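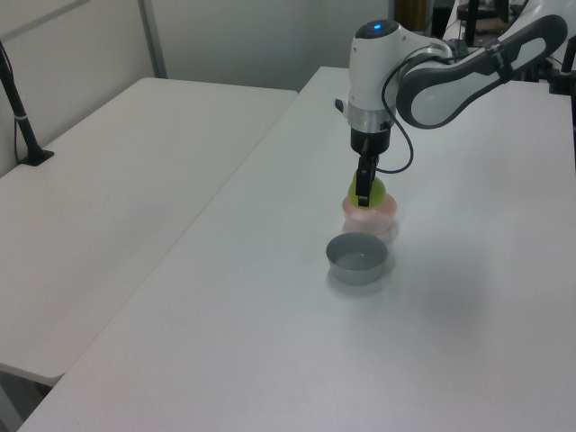

Forums > Home Builds > Arms and Grippers

Gripper cable tugs when the wrist turns

Arm is on the white table in our shared shop. The thin cable loops out from the wrist to the two-finger gripper. Past 30 degrees of wrist turn, my drops into the pink bowl go wide. Longer loop, or move the bowls?

Dogar37
Longer loop. Leave slack at the gripper end and tie it at the wrist only. Then run it slowly through the full turn before you pick anything up.

Kanness
Move the bowls, easier.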